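Home | Notebook | Bench log | Stock room | Search

Thursday, written up after lunch
Entry by the bench 3 operator, Purnier workshop

Task today: slides on the small shelf, the pair side by side, both hand grippers. Melis wants this for the returns line at Prikine, where two people now put shoes back on display shelves the whole day. Target for the morning was 80 repeats. I stopped at nearly 60, my wrists were tired and the last ones were becoming careless. 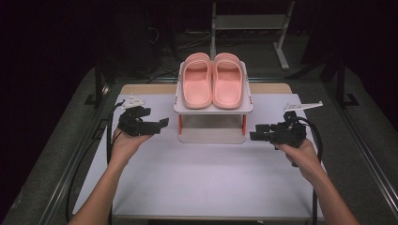 What I notice after 3 weeks of this work: I have become slow on purpose. Before, at the packing table, I took a pair with one hand and did not think. Now I must decide where each finger goes, and I hear myself counting. The colleagues from packing say it looks like learning to eat with sticks again. They also ask if the machine will take their places. I could only repeat what Melis told us, that the night shift goes first and the day team moves to checking. I would like to have this on paper before August.

Technical remarks. Taking hold by the strap is better than by the sole. With the sole the pads slip, and the second slide gets pushed. Close slowly, the material gives a little and then it jumps. 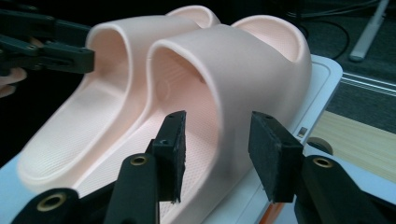 Open the jaw wider than you think is necessary, and come in level. I lost 20 minutes because I was coming in too steep and had to begin the approach again each time.

Pads: please somebody order new ones, the Vunari type, same size as before. I put a note in the stock book also.

For whoever has the bench tomorrow: change hands every 3 repeats for the first lift, otherwise all will be right-handed like mine. And take the break at ten, even if it goes well. I did not.

Questions to the workshop desk, Purnier, ground floor | Internal use | Back to top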